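Bottle label

A bottle label is a piece of printed paper, film or sleeve material attached to a bottle to identify its contents and its maker. On plastic drinking-water bottles the label is usually a band that passes all the way around the body, held by a narrow strip of adhesive or by its own shrinkage. Labels of this kind are also called wraparound labels, body bands or, in older trade usage, girdles.

Background

Early bottled waters were sold in glass, and their labels were rectangles of paper pasted to the front with starch or casein glue. The paper covered a small part of the circumference, and a second, smaller piece was sometimes placed at the neck. Wet storage was a constant problem. Paper labels lifted in ice tubs, and some bottlers had the name of the spring molded into the glass as a safeguard.

The move to polyethylene terephthalate (PET) bottles changed the requirements. The wall of a PET bottle is thin and gives under the hand, and a stiff paper label tends to wrinkle or tear when the bottle is squeezed. Plastic film, most often oriented polypropylene, bends with the wall and does not soften in water. Film is also supplied on long reels, which suits the speed at which water is filled.

Types

Reel-fed wraparound labels are cut from a continuous web and wound around the bottle. Glue is applied at the leading edge, which sticks to the bottle, and at the trailing edge, which overlaps the leading edge and sticks to the film. The rest of the band lies against the bottle without adhesive. The overlap forms a visible seam, commonly placed at the back of the design or beside the bar code.

Cut-and-stack labels are similar in appearance but are delivered as loose sheets in a magazine. They are used where production runs are short or where the label is changed often.

Pressure-sensitive labels have adhesive over the whole back surface and are peeled from a liner. They may be transparent, so that only the printing shows. They cost more per bottle and are harder to remove.

Shrink sleeves are tubes of film dropped over the bottle and heated until they grip it. They follow shoulders, waists and other contours that a flat band cannot cover. A sleeve may extend over the cap and serve as a tamper band.

Stretch sleeves are elastic tubes pulled over the body and released. No heat or adhesive is needed.

Label panel

The part of the bottle that receives the label is called the label panel. On most bottles it is a straight-sided section, set slightly inward from the rest of the body so that neighboring bottles do not rub the print in transit. The raised edges above and below the panel are known as bumper rolls.

Ribs are often molded into the panel to keep it from collapsing as the bottle is emptied. A label laid over ribs touches the bottle only at the high points. If the ribs are deep, the film bridges the gaps and may sound loose when pressed. Shallow ribs give a smoother print surface but less strength, and the choice depends on wall thickness and on whether the water is still or carbonated. Carbonated water stiffens the bottle from inside, and panels for it are frequently plain.

Panel height limits the amount of text that can be printed. On small bottles the mandatory information can take up more than half of the area.

Color and printing

Blue is the most common ground color for still water. The usual explanation in the trade is that buyers associate it with cold and cleanness, though conventions vary by country, and in some markets different colors are used to separate still water from sparkling. White lettering on a solid blue ground gives strong contrast and can be produced on clear film with two inks, a blue and an opaque white. The white is generally laid down behind or around the colored areas as well, where it keeps the blue from looking thin when the bottle is full.

Printing is done by gravure for long runs and by flexography for shorter ones. Most film labels are reverse printed, with the ink on the inner face, so that the film itself protects the image from scuffing.

Legibility on curved surfaces

A label on a cylinder can be read only across part of its width from any one position. Type placed near the limit of the visible arc appears compressed, and type beyond it is hidden. Designers therefore keep the brand name within a central zone, usually given as one third of the circumference, and repeat it on the opposite side if the bottle is likely to be shelved at random.

The bottle and its contents act as a lens. When the bottle is full, the back of the label, seen through the water, is enlarged sideways.

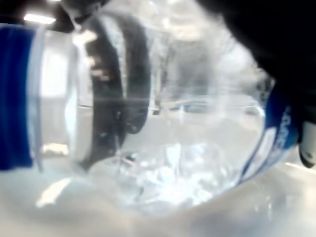 Empty bottles bend light less, but a thin wall still scatters highlights and distorts whatever is behind it, and the effect grows as the viewer comes closer. Lettering that is clear at arm's length may be unreadable at very short range or when the bottle is lying down. For this reason dates and batch codes are often printed on the shoulder or cap in place of the band.

A comparison by the packaging engineer Vasilică Coman covered 638 bottles from three lines, Codwood, Farkemia and Dremelum, all with wraparound film. Coman recorded seam position, label skew and the height of the smallest type. Skew of more than 2 millimeters was treated as a fault. Most faults were found on ribbed panels, and Coman attributed them to uneven contact at the leading edge.

Application

Labels are normally applied after filling and capping, when the bottle is firm enough to be gripped. Bottles enter the labeler on a conveyor, are spaced by a screw or star wheel, and are turned against a vacuum drum that carries the cut label. Condensation on the bottle is the main cause of poor adhesion, and an air knife is often installed ahead of the machine. The Grecu labeler, a compact rotary type used by small bottlers, has a stated output of over 3000 bottles per hour.

Common defects include skew, flagging (a trailing edge that stands away from the bottle), bubbles, and glue stringing. Flagging is the most frequent complaint with hot-melt adhesive applied at too low a temperature.

Removal and recycling

Polypropylene film is less dense than water and floats, while PET sinks. Recycling plants use this difference to separate the two after the bottles have been ground and washed. Some shrink films, particularly those made from glycol-modified PET, sink along with the bottle flake and are regarded as contaminants. Perforated sleeves, which can be torn off before the bottle is discarded, are one response.

Dark or heavily printed labels that cover most of the body can cause a clear bottle to be sorted as colored. Narrow bands avoid this, as the sorting equipment reads the exposed wall. Bottles without any label, with the required text molded into the wall or printed on the cap or outer wrap, are sold in several countries, mainly in multipacks.

See also

Bottle cap
Bumper roll
Hot-melt adhesive
Shrink sleeve
Tamper-evident band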